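Bench Manipulation Cell – Pre-Run Inspection Checklist
Nadireck site, revised March
Checked by: Efthymia Vasilakis
Comments answered by: Athina Antoniadis

Use this before the arm is powered, again after any change of props, and again after lunch, which is when most of our findings occur. Mark each item OK, FIX or STOP. A tick with a question mark next to it counts as FIX. So does a smiley.

Section A. Bench and props

A1. Only the props on the task sheet are on the bench. OK.
Comment (EV): Rack, plates, carrot. No mugs. I have looked under things for mugs.

A2. Rack sits flat and does not rock when pressed at either end. OK.
Comment (EV): Press it yourself. Looking at it sternly is not a test.

A3. Plates in the rack are seated in their slots and stay put when nudged with one finger. OK.
Comment (EV): Beige and blue both leaning right, with a free slot between them. The left of the rack is free as well, so there is no excuse for dropping the green one on top of its friends.

A4. Prop to be moved lies inside the plate. Leaves may hang over the rim, body may not. OK.
Comment (EV): The leaves do hang over. Allowed under the wording above, which I wrote after a long afternoon arguing about foliage.

A5. Wall sockets reachable and nothing trailing from them across the work area. OK.

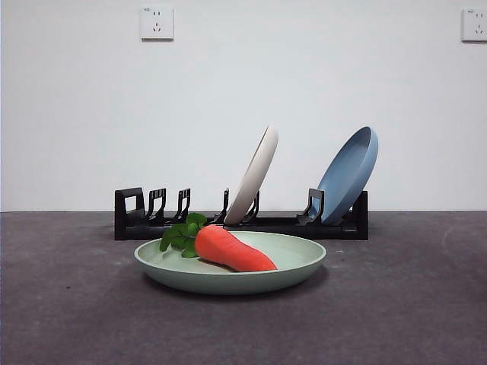
Section B. Arm and gripper

B1. Emergency stop pressed, arm goes dead, stop released, arm stays dead until reset. OK.
Comment (EV): Done twice. The second time was for my own enjoyment.

B2. Speed limited to 110 mm per second for any run with a person inside the tape. OK.
Comment (EV): It was set to 122 when I arrived. Somebody felt that was near enough. Please write the number down when you change it, and then change it back.
Reply (AA): That was me. Changed back, written down, suitably ashamed.

B3. Fingers close evenly and meet at the tips. OK.

B4. Finger screws present and checked with the small driver. FIX.
Comment (EV): The small driver is missing. The Nendden toolbox has an outline of it drawn on the foam, so we know exactly what we haven't got.
Reply (AA): Replacement ordered. Until it comes, borrow the one from the Hellström bench and sign for it.

B5. Start position leaves open table between the fingertips and the nearest part of the rack. OK.
Comment (EV): "Nearest part" means the near end of the base, not the plate you happen to be interested in.

B6. Wrist camera view checked before the run, with rack and target plate both at least partly in view. OK, with a grumble.
Comment (EV): The carrot runs out of view on the right at this pose. Passes as written. I would like it written better.
Reply (AA): Wording to be looked at in the next revision. "At least partly" has carried this checklist for long enough.
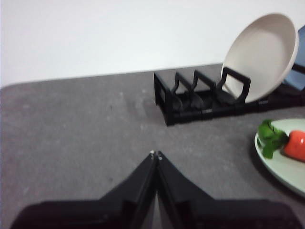 Wrist view for items B3, B5 and B6: fingers nearly closed, rack ahead.

Section C. Approach to the plate

C1. Approach path to the plate is clear of loose items. OK.
Comment (EV): A few specks on the grey surface. Specks are not loose items. If you can pick it up and lose it, it is a loose item.

C2. Items at the side of the work area are outside the arm's planned path. FIX.
Comment (EV): There is a small orange-yellow something tucked by the slanted panel on the left. The path doesn't go near it today. The path didn't go near my elbow either, until it did.
Reply (AA): Move it or put it on the task sheet. I don't mind which.

C3. Lighting does not wash out the target. OK.
Comment (EV): The white surface at lower left is very bright, but the plate and carrot are perfectly readable. There's a small shine on the carrot.

C4. Operator can see the target without leaning over the tape. OK.
Comment (EV): Tall operators, this includes you. Leaning is a form of entering.

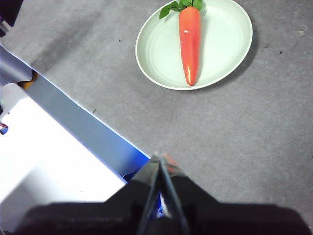

Stallutora Handling Group – Bench Safety

Section D. Before you walk away

D1. Arm parked, power off, key back on its hook. The hook is the one with the label.

D2. Run counter copied into the log. Reading at this inspection: 2,350.
Comment (EV): The previous entry says "lots". Please don't.

D3. Gripper wiped down with a dry cloth. The spray stays in the cupboard.

D4. Any STOP item reported to Athina Antoniadis in person. A note left on the arm does not count, and the arm has never once passed one on.

Result: pass with two FIX items (B4, C2). Supervised runs may go ahead once B4 is closed. Unsupervised runs wait until both are.

Recheck B4 when the driver turns up. If it turns up in someone's coat, no questions will be asked, though there may be a look.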